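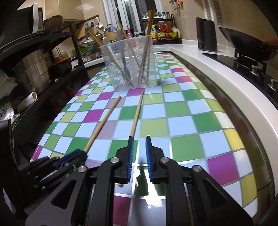
Two hand-held grippers at a kitchen table, with two loose chopsticks on the cloth and the rest in the container behind.

Kelechi Nwachukwu runs demonstration collection at Trallesley, where operators teach manipulation tasks with hand-held grippers in home kitchens. The chopstick task accounts for 437 of the 1,402 demonstrations recorded so far.

"A chopstick is thin and it rolls," Nwachukwu said. "If the two pads close unevenly, it turns in the grip, and the policy learns the turn."

The group started with remote control, using an arm driven from a leader unit by Jibrin. Operators needed 20 minutes of warm-up per session, and their motion stayed slow. "With the tool in your hand you feel contact directly," Nwachukwu said. "On the leader arm you were guessing from video."

Ekene Ogbonna, who reviews the recordings, is more reserved. Wrist angles that are easy for a person can fall outside the joint limits of the Varov arm that replays them. He rejected 499 episodes from all tasks for that reason before October, when a reach check was added at export.

Glossy surfaces are a second problem. "Glare on a tablecloth moves when the tool moves," Ogbonna said. "Tracking drifts, and you see it in the replay as a few millimeters of offset at the grasp."

Neither wants to drop remote control entirely. Ogbonna still uses it for corrections, taking over the arm just before a failed grasp.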